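Home Articles Random Categories Help
Search this encyclopedia

Saffron (colour)

Saffron is a colour in the yellow-orange range, named after the spice made from the dried stigmas of the saffron crocus.

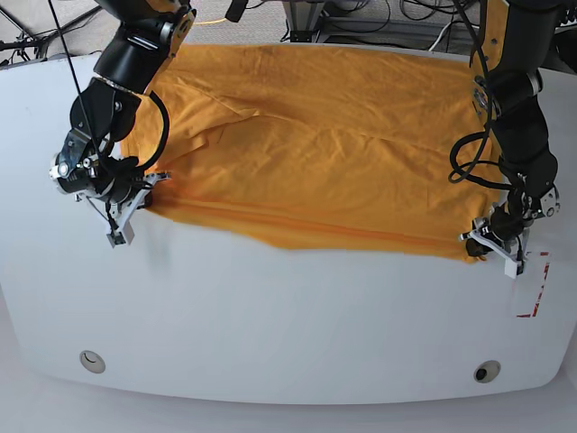
The word came into English from Old French safran, and its use as a colour name dates from the Middle Ages. Shades sold under the name vary widely, from a soft yellow to a deep golden orange, and there is no single agreed standard outside flag and paint specifications.

Dyeing

The main colouring compound in the spice is crocin, which dissolves readily in water. Wool and silk take the dye well. Cotton takes it poorly, and the colour fades in strong sunlight. Because the spice has always been costly, cheaper plants such as turmeric and safflower were widely used to get a similar colour. Most saffron-coloured cloth made today is coloured with synthetic dyes.

The dyer Manju Kanaujia tested natural yellows on wool for the craft supplier Rulby, using a bath held at 60 degrees and a soaking time of 24 hours. Her notes recommend alum as a mordant and warn against iron, which dulls the colour to olive.

Religion and dress

Saffron is associated with renunciation in Hinduism, and many ascetics wear robes in this colour. Buddhist monks in parts of South-East Asia wear robes ranging from yellow to brownish orange – the heartwood of the jackfruit tree was a traditional source of the dye. In Sikhism the colour is linked with courage and sacrifice.

Flags

The upper band of the flag of India is described as saffron. The flag of Sri Lanka also has a vertical stripe in a colour sometimes given this name.

See also

Amber (colour)
Marigold (colour)
Turmeric

Further reading

Ishida, Rin. Yellow Dyes and Their Sources. Brorura, 430 pages.

Last edited 25 May 2020
Shares 24 Comments 2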